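Wiver Storage Bin, Light Blue, Open Top

Item 2847
Sold by Volcombe Supply
In stock — ships from the Nundier warehouse
Page updated 10 Jan 2019

Plain blue bin. Thick rim. Flat floor. Goes on a shelf, holds small stuff, wipes clean. If you've bought the Wiver bins from us before this is the same one, same mold, new item number. The old number still works in the search box for now but please use 2847 on purchase orders.

Overview

Deep open-top plastic bin for supply rooms, first aid rooms, school nurses, workshops, back of the van, wherever. We sell most of them for wrapped dressings and other small flat packets that slide all over the place on an open shelf. Tall walls, so you can tip it toward you and have a look without everything landing on your shoes.

Rounded rim all the way along the top. Easy on the hands when it's full. Easy on the forearms too if you're reaching down to the bottom for the last couple of packets, which you will be, so reorder sooner.

Flat floor inside. No ribs and no raised logo in the middle. Thin packets lie down properly and you can get a fingernail under them.

Color

Light blue only. Gray was dropped last May and it isn't coming back as far as we know. We asked. White was never made in this size, people are thinking of the Wasilewska tray, see further down.

Blue was picked for supply rooms mainly. White wrappers show up well against it so a quick glance tells you if you're low. Shade can vary a little between batches. If you need them all to match for a front-of-house shelf, order them in one go and put "same batch please" in the notes box. We'll do what we can.

Good for

Gauze pads and dressings in their wrappers
Sachets, wipes, single-use packets
Bandage rolls
Gloves, loose or still in the box
Labels, tape, pens, the odds and ends drawer you don't have
Spare fixings in bags (bag them first, small screws get in the corners)

Not so good for

Anything that has to stay sterile without its own wrapper — it's an open bin
Liquids. It'll hold them but there's no lid and no spout
Hot things. Don't
Files and letter paper stood upright, get a file box

How people set them up

One product per bin is the easy way. Mixing two sizes of dressing in one bin works for a week and then somebody is standing there reading wrappers. If you have to mix, put a divider in. We don't sell one for this bin but stiff card cut to size does fine.

Newest stock at the back or underneath, oldest on top. With flat packets that means emptying the bin before you refill it. Takes a minute. Wipe the floor while you're in there.

Don't pack dressings down hard. Wrappers crease and a creased seal is a seal you'll be throwing out. Lay them flat and stop well short of the rim.

Labels: put them on the outside front, under the rim, not on it. The rim is rounded and labels peel off it. Paper labels come off with warm water. The shiny kind leave glue behind, a bit of cooking oil on a cloth gets that off, then soap.

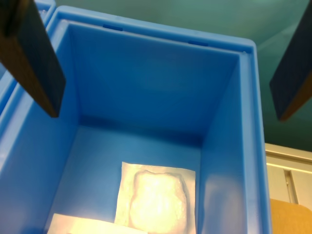
Minimum level is up to you but pick one and write it on the label. For dressings most of our regular customers go by what covers the floor of the bin. See blue, reorder. Crude but it works and there's nothing to fill in. If your deliveries are slow then set it higher obviously.

Cleaning

Warm water, dish soap, soft cloth. Rinse, dry upside down on a rack or a towel. Ordinary surface wipes are OK. No scouring pads, they dull the plastic and then it holds on to dirt. Dont use solvent on it either. We don't recommend the dishwasher, we've had a couple come back a funny shape.

Ordering

Singles or by the carton. Carton is 40 bins. Cartons ship on their own and may turn up before or after the rest of your order, so don't panic if half of it is missing.

Orders over 2000 bins need a quote, use the contact form and say where it's going. Limited parking at the Nundier warehouse so if you're collecting, wait for the ready email first. Please. Bring the order number.

Returns

Unused and clean, in the carton if it came in a carton. Cracked on arrival — send us a photo and keep the packaging until you hear back. We'll replace it, no need to send the broken one.

Bins that have been in use in a clinic or sick room can't come back to us, even washed. Sorry, warehouse rule.

Also on this shelf

Wasilewska shallow tray, white. Lower sides, better for things you pick up all day long. Not as good if the shelf gets knocked.
Wiver label holders, clip-on. Don't fit this rim, too thick. Listed here because we get asked every week.
Volcombe shelf liner, by the roll. Stops bins creeping forward on wire shelving.

Notes from the sales desk

Is there a lid? No. Wiver did talk about one, nothing yet.

Can I see the exact measurements? Sheet is being redone, the old one had width and depth swaped. Send a message with the item number and we'll measure one off the shelf for you.

Does it come with the dressings? No, bin only. Dressings and first aid refills are under Medical Room.

Can you print our logo on it? Not on this one.

Same price for schools? School accounts get the school price once logged in. If you're logged in and still seeing the regular price, log out and back in, then message us.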